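Let the person with the job hold the controls

5/5/20
Arvo Toivonen

Most of the arguments I have about teaching robots by demonstration end up being about the wrong thing. People want to talk about the network, or the size of the training run, or whether the arm has enough joints. I want to talk about who was holding the controller, how long they had been holding it, and what they were told to do.

I have spent a good part of my working life showing robots how to do things. For the first few years this meant taking hold of the arm and moving it. You press a button, the joints go slack, and you lead the hand through the job while the computer writes down where it has been. Later it meant sitting at a desk with a controller and steering an arm in another room. For the past while it has mostly meant steering an arm that exists only in a simulator. I think all three are useful. I also think we have been careless about the differences between them.

Take leading by hand first. It is the oldest of the three and it is still the easiest to explain to a newcomer. At Turcotte, where I did contract work on a packing line, a woman who had packed boxes for most of her adult life got a sensible motion out of the arm before lunch on her first day. She knew where the carton would catch and she steered clear of it. I had been trying for a week and mine still caught.

The trouble is that your body is in the way. You stand where the arm wants to go, your own hands cover the thing being picked up, and the camera records a lot of sleeve. You can also feel the weight of the box through the arm, which helps you and does nothing for the robot, as most arms are not recording anything of the sort. So the demonstration contains decisions that the learner has no means of understanding. It sees the hand slow down and it has no idea why.

Remote control fixes that part. If I can see only what the robot's cameras see, then whatever I decide, I have decided from the same pictures the robot will have. That is a real gain and I wouldn't give it up. The price is that everybody becomes clumsy. Good cooks, good mechanics, people who can thread a needle on a moving bus, all of them sit down at the desk and poke at a cup like a cat at a window. It wears off, but slowly, and the early sessions are usually kept because they cost money to collect.

I don't think they should be kept. When Chenxi Wan and I went through the Hirine recordings last August there were 562 of them, all labelled as successful. The object ended up where it was meant to be, so the label was correct. A good many of them were also terrible. The operator hovered, came down, went up again, turned the wrist one way and then back, and at last got hold of the thing by luck. If you train on that, you get a robot that hovers. We threw out everything from each operator's first 21 attempts and the result was better with less material. Chenxi wanted to throw out more. I argued against it at the time and I now think she was right.

The usual answer is that volume washes this out. Collect 3000 and the hesitations will average away. I have not found this to be so. Hesitation isn't random. People hesitate in the same places, over the same awkward shapes, and for the same reason, which is that the screen doesn't tell them how far away the fingers are. A larger pile has the same pause in the same spot.

What does help is letting people practise on something that doesn't matter, and this is where I have changed my mind about simulation. I used to regard it as a toy. The contact was wrong, objects slid when they should have gripped, and a soft thing behaved like a brick painted to look soft. All of that is still partly true. But an operator can make a hundred bad grasps in a simulator and nothing needs mending, and nobody has to walk round the table to put the pieces back.

It also lets you build an untidy table, and keep it untidy in exactly the same way for the next person. On a real bench, people tidy up without meaning to. They straighten the plate. They move the bowl a little so the arm will have room. After a day of this the task is far easier than the one you wrote down, and nothing in your notes says so. In the simulator the plate stays where you put it until you decide otherwise.

The Neltness kitchen set is the one we used most, and I like it for the plain reason that it is badly laid out. Food stands close together, crockery is scattered down the table, and there are objects on it that have no business in a kitchen. You can't learn one neat path and repeat it.

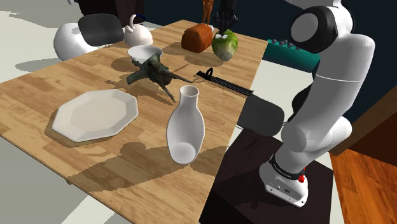 The gripper at the lettuce or cabbage, with the loaf close beside it and the crockery nearer the viewer.

Greens are a good teacher. A leafy head has no obvious handle, and the fingers hide part of it as they come down. New operators go for the middle every time. When there is a neighbour standing close, as the bread does, they have to think about where each finger will go before they lower the arm, and you can watch them start to do it after a morning's work. They turn the wrist early. They come in from above and they stop fidgeting. Those are the habits I want in the recordings, and they are much cheaper to form on a screen.

I don't want to oversell it. A simulated leaf won't tear and a simulated loaf won't squash as a real one would, so whatever the operator learns about force has to be learned again on the real arm. We had one lad come off the simulator very pleased with himself and flatten four bread rolls in a row. He had learned where to put the fingers and had learned nothing at all about when to stop closing them. That took another two days, on real bread, and I don't know of a way round it.

There is also the question of who sits at the desk, and here I think the field has drifted in a bad direction. The work is treated as piecework. Operators are hired in batches, paid by the recording, and given a one-page sheet. Distach, to give them credit, pays by the hour, and you can see it in the material. Their people take the time to abandon a poor grasp and start again. If you are paid for each finished recording you don't abandon anything. You wrestle it through to the end and press save.

I would go further and say that the people who do the job now should be the ones showing it to the robot, wherever that can be arranged on decent terms. I know the objection. You are asking somebody to train the machine that may take their wages, and a page of kind words from management doesn't change that. I have no clever answer. Terms have to be agreed beforehand, in writing, and if they can't be agreed then the work shouldn't start. What I object to is the way we avoid the awkward conversation by hiring students who have never packed a box, and then wonder why the robot packs like a student.

The last thing I would ask for is small and dull. Write down who gave each demonstration and how much practice they had. A number will do, it needn't be a name. Of the last 200 recordings I was sent from outside, not one carried that information. I had the joint angles to four decimal places, the camera settings and the version of the software. I had no way of telling whether the hand on the controls belonged to someone in their first hour or their third month, and I would have swapped most of the rest of the file to find out.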